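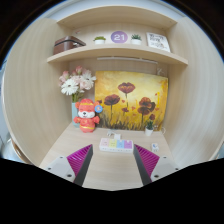

Hand-held gripper over the desk, fingers open, with the power strip between them.

Recording a desk task with the hand-held gripper

Reading time: 2 minutes

These are the working steps for members of the Sostbridge student robotics club who are recording for the Stustomlow project. You should already have signed out a gripper and charged it.

1. Set the desk

Put the object you will be moving in the middle of the desktop, within easy reach. A power strip is harder than it looks – it is long and low, and the fingers have to close across its narrow side. Leave the ornaments where they are. Plants, pictures and soft toys at the back of the desk give the camera plenty to track, and a bare desk gives us worse results.

Turn on the room lights and leave them alone until the session is finished.

2. Check the fingers

Open and close the gripper ten times. Both fingers should move by the same amount. Look at the ridged pads and press down any corner that has lifted. If a bracket moves when you push it, tighten its screws before you go on.

3. Record

Start with the fingers open and hold still for two seconds. Move in at the speed you would use to pick up a full mug. Close, lift, move the object a hand's width to one side, put it down and open the fingers. Hold still again, then stop the recording.

Keep your free hand off the desk. If you drop the object, finish the take anyway and mark it "dropped" on the sheet.

4. Name and upload

Name each file with the desk, the task and your initials, then copy it to the Lukáč folder. A take over 66 seconds will be rejected by the upload script, so trim it or do it again.

Last term we uploaded 1,869 takes and lost 186 of them to wrong file names. Horacio Valdebenito checks the folder in the evening and will send back anything he can't match to a sheet.

The next batch closes at the end of November. Spare pads are in the drawer marked Isevby.

4 comments | 11 shares

Contact the club | © Sostbridge Student Robotics | Back to top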